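Royal icing cracking on big batches, what am I missing?

Qaisi
Posted 4 September 2023

I have an order for 100 sugar cookies coming up in November and I did a trial run last night with a small batch. Flooded them, left them on the counter, and by this morning 4 of them had cracks running straight across. The outlines were fine. I used meringue powder, powdered sugar, water and a little vanilla. No corn syrup.

Cookies are a plain rolled dough, baked at 351 because my oven has a dial with a mind of its own and that is where it sits. Do I need to change the icing or the dough?

Kamum
Did you move them while the icing was setting? Cracks straight across are nearly always from the cookie bending when you pick it up. The crust forms first and the middle is still soft. Slide a cookie sheet under the parchment and move the whole thing.

Qaisi
Yes, I moved them one at a time to a rack after maybe an hour. That could be it.

Terwood_Bakes
I'd add corn syrup regardless. One teaspoon per batch. It keeps the icing a bit softer when you bite it and it gives you some shine. I haven't had a cracked cookie since I started doing it.

Civdale
Disagree on the corn syrup, at least for stacked orders. I tried it for a season and the icing stayed soft enough to dent when I bagged them. For a big order you want a hard set. Roll the dough thicker instead. A thin cookie flexes and a thick one doesn't.

Terwood_Bakes
How much were you using? A teaspoon doesn't do that. A tablespoon will.

Civdale
A tablespoon, going by my notes. But I was doubling the recipe so it comes out to a bit over a teaspoon per batch. It still dented.

Terwood_Bakes
Then your drying time was short or your kitchen was humid. I give mine a full night with a fan on low.

Kamum
The fan is good advice either way. It also helps with craters in the small sections. Point it across the cookies, not down at them.

For moving things around, I work at a plain white table and keep it clear before I start. Flat matters more than people think. If the tray rocks, the flood icing runs to one side while it's wet.

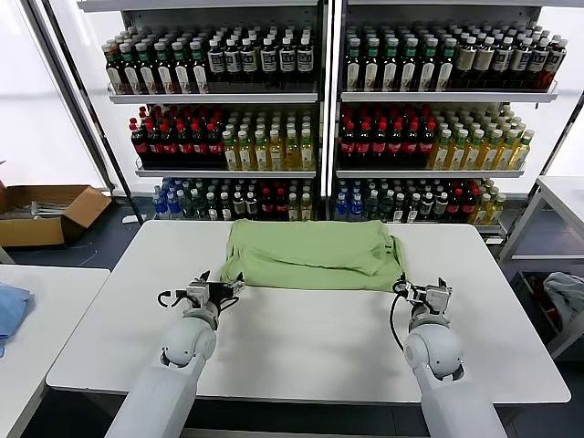

White table, green cloth at the far side.

I cover the bowls with a damp towel while I'm piping, otherwise the icing crusts in minutes and you get lumps in the tip. Plastic wrap pressed on the surface works too.

Qaisi
How thick are you all rolling? I've been going by eye.

Civdale
Three eighths of an inch. Get the rolling pin rings or a pair of wood strips from the hardware store. I went by eye for years and every tray had a few thin ones, and those were the ones that broke.

Terwood_Bakes
Quarter inch here. Three eighths is a lot of cookie. You also get fewer out of a batch, so for an order that size you'll be making extra dough.

Kamum
I'm at a quarter too, but I chill the cut shapes before baking. Fifteen minutes in the freezer.

Civdale
My last wedding season was 1,275 cookies, all at three eighths, and I had very few come back to me broken. Do what you want but I'm not changing it.

Qaisi
OK. Plan is another test batch with half at a quarter inch and half at three eighths, same icing on both, no corn syrup. Then I'll leave them on the sheet overnight with the fan. If they still crack I'll try the teaspoon.

Terwood_Bakes
Do the teaspoon on a few of them anyway so you have something to compare. Mark the backs with a food pen.

Qaisi
Good idea, will do that.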